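March, evening

Slept badly and got in before eight. The heating in the back office was off again, so I kept my coat on until the coffee was done. Kjell Løken called from Farnomside about the invoice. It should have been 900 and they had billed 200 too much. He will send a new one.

Spent the morning on the table. The old paper was torn at the corners, so I put down new sheets, overlapping them and taping where they wouldn't stay flat. It creased anyway. I don't mind creases as long as the edges hold. The yellow box stayed out on the paper.

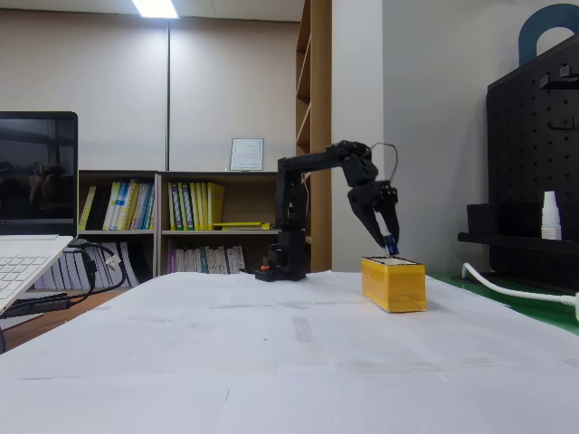
White paper on the table, and the box with the white top. 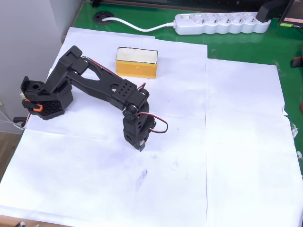

After lunch I started on the binders. Fotini Psarras wants the Demissie papers kept apart from the rest, and I said I would do it by the end of the month. I got through 4 years of letters and threw out very little. Found a receipt from the Sarnavov trip that I had given up on.

Left at five. Bus 28 was late. Soup and bread for supper, then called my sister. Need to buy more tape tomorrow, the wide kind, and ask Fotini for the spare key.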